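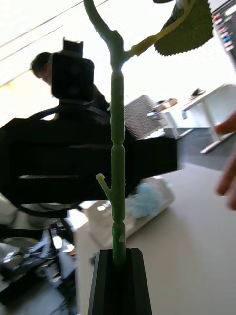
Igor Oravec
Lecturer in Consumer Studies, Grestton

3.2 Artificial flowers and the length of stay in waiting rooms

The second part of the study looked at how visitors judge a waiting room when the plants in it are artificial. Earlier work treats artificial plants mostly as a cheaper form of real ones. We wanted to know whether visitors notice the difference and whether it changes their opinion of the place.

The survey was carried out in September in the waiting rooms of two dental practices, one in Geltirley and one in Trummer. In total, 401 visitors filled in the form. Both rooms had the same chairs and the same lighting, and the flowers were changed between morning and afternoon. Visitors who stayed less than 20 minutes were analyzed separately.

Figure 2. Artificial hydrangeas and loose leaf sprigs on a white table. 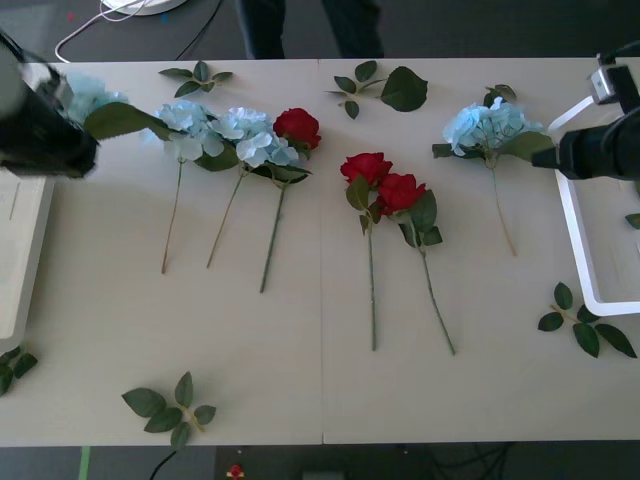 The answers depended strongly on the leaves. Visitors often wrote that the petals looked natural, but that the leaves were too shiny or too regular. In Trummer, where the flowers stood close to the chairs, such remarks were more frequent. Age had a weak effect and the reason for the visit had none.

It should be noted that the form asked for the opinion of the room before it asked about the flowers. We chose this order so that the visitors would not look at the flowers with special attention. A similar order was used in the Welex questionnaire, from which we also took the scale for comfort. The results for this scale are given in the next section.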